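4.3 Setting Up the Label Printer on a Shared Network

This section covers the first connection of the Pludlow label printer to a shared office network. Complete section 4.2 (loading the roll) before you begin. The printer must be on the same subnet as the computer used for set-up.

1. Switch the printer off and wait until the status light goes out.

2. Connect the network cable to the port marked LAN on the rear panel. Do not use the service port next to it.

3. Switch the printer on. The status light blinks green during the self-test and then stays lit.

4. Hold down the FEED button for two seconds. The printer prints a configuration label with its current address.

5. Open a browser on the computer and enter the address from the label. The sign-in page opens.

6. Sign in with the administrator password printed on the card supplied with the unit. You are asked to set a new password before you can continue.

NOTE: If the configuration label shows an address made up only of zeros, the printer has not received one from the network. Check the cable, then repeat step 4. If the result is the same, assign a fixed address as described in section 4.5.

7. Select Network, then Port. The default port is 2921. Change it only if another device on the network already uses it.

8. Select Print Quality and set the resolution to 200 dots per inch for plain paper labels. Film labels need a lower print speed as well – see the table in section 6.

9. Select Save and Restart.

CAUTION: Do not switch off the printer while the restart message is displayed. Loss of power at this point can erase the stored settings.

4.4 Printing Picture Labels

The Pralia utility converts photographs to black-and-white dots before printing. Large areas of black heat the print head unevenly and may show pale streaks.

1. Open Pralia and select New Sheet.

2. Add up to 40 pictures. Files are placed on the sheet in the order in which they were added.

3. Set Contrast to Medium. For pictures with large white areas, set it to Low.

4. Select Preview and check that light gray areas remain distinct from the background.

5. Print one label before you send the full sheet.

Pictures with white and black areas, before conversion:

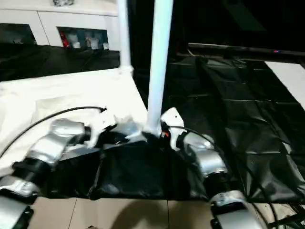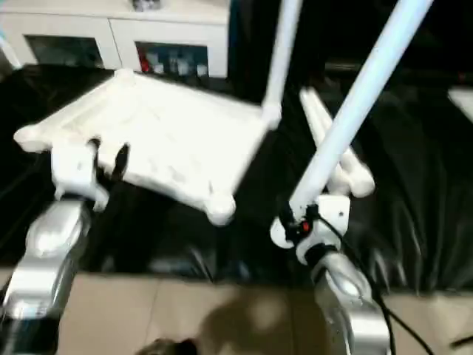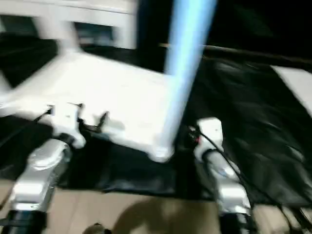 6. If the printed label is too dark, lower Density by one step and print again. Repeat until fine lines no longer run together.

7. Select Save Profile. The profile is stored on the computer and must be copied by hand to any other computer that uses the printer.

NOTE: Density settings apply to one roll type only. When you change to a different roll, select the matching profile or start again from the default.

CAUTION: The print head stays hot after a long job. Let the printer stand with the cover open before you clean the head or clear a jam.

For cleaning intervals and approved wipes, see section 7.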